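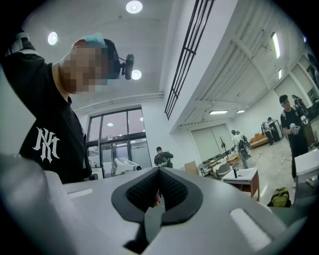
Black T-shirt fades after a few washes

Marama Nepia
Wash is at 100 °F, normal spin, then tumble dry. The black goes gray at the seams first. Is this the dye or the detergent?

Ewan Pryor
Mostly abrasion. Turn it inside out, wash cold and skip the dryer – heat roughens the fibers. Printed logos last longer that way too.

Hemi Prendergast
buy darker shirts

Saskia McKinnon
Check for detergent residue. Run one extra rinse with no soap. If the gray lifts, cut the dose by half.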